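Dalico Countertop Water Filter - Setup Guide
Section 3: Preparing and fitting the cartridge

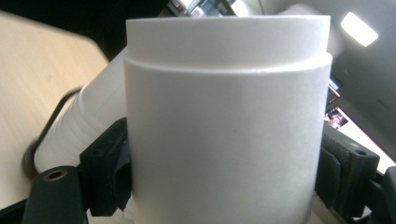

Fig. 3. White cylinder with stepped top, held upright.

Before you start, close the cold water valve and put a towel under the housing. A new cartridge needs a soak before first use.

1. Wash your hands and take off the shrink wrap. Keep the label with the batch number.
2. Stand the cartridge in a clean bowl of cold tap water for 17 minutes. Do not use hot water.
3. Unscrew the housing lid counterclockwise. If it is stiff, use the Lu wrench from the accessory bag.
4. Check that the rubber ring is seated in its groove. Wipe away any grit.
5. Lower the cartridge into the housing, narrow end up, and press until it stops.
6. Screw the lid back on by hand. Do not use the wrench to tighten it.
7. Open the valve slowly and run water to the drain for 60 seconds.

Note: The first water may look cloudy. These are air bubbles and they clear on standing.

CAUTION: Do not fit the filter to a hot water line or leave it where it can freeze.

Replace the cartridge after 1,058 gallons, or sooner if the flow drops. Reset the counter each time - see Section 5.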